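Re: [handheld-demos] strawberry transfer, first batch

Leandro Villalobos wrote:
> We have 300 demos of moving strawberries from one plate to the other,
> all done with the handheld grippers. I think that's plenty to train on.
> Arroyo can start Monday.

Plenty for that table, maybe. I went through 4 of them last night and every one is the same easy pick, done by somebody who already knows how hard to squeeze. The fingers don't record force, so I don't see where the policy learns that part.
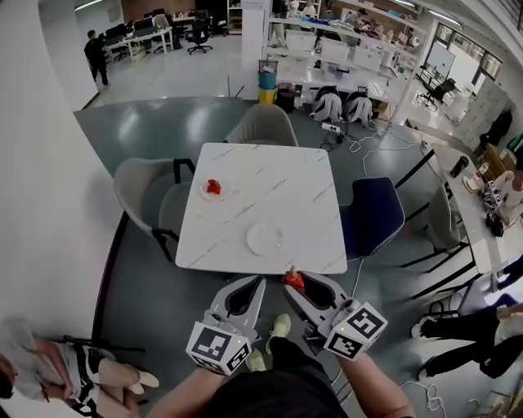
Do we need the real arm before we train?
Only for checking reach. Replay 2 of the demos on it and see if the wrist can get to those poses at all.

Kenovine had 578 demos on their cup task and it still fell apart when the plates moved. I'd hold Arroyo off until we have some bad starts and recoveries in the set. Who is labeling the drops, by the way?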